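Nerkwood road ride doubles in size
August 8, 2001

What a turnout! The summer charity ride from Nerkwood to Naketti drew 1257 riders this year, and the hospice fund is richer by over $800 from the pancake breakfast alone. Bicycles, mopeds, big touring motorcycles - everybody was welcome, and it seemed like everybody came. 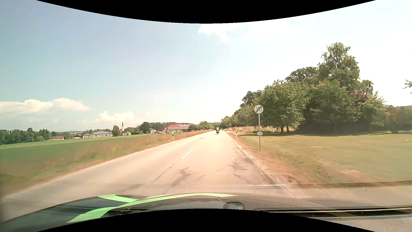
Mieczysław Wieczorek, who has ridden every year since the first, came in to a huge cheer outside the Ong bakery with his two granddaughters waving from the steps. "I'd turn right around and do it again," he said.

Pledge money is still coming in and can be dropped off at the Naketti library. The final total will be printed in December, along with the route for next summer, and there is already talk of adding a stop at Sikus.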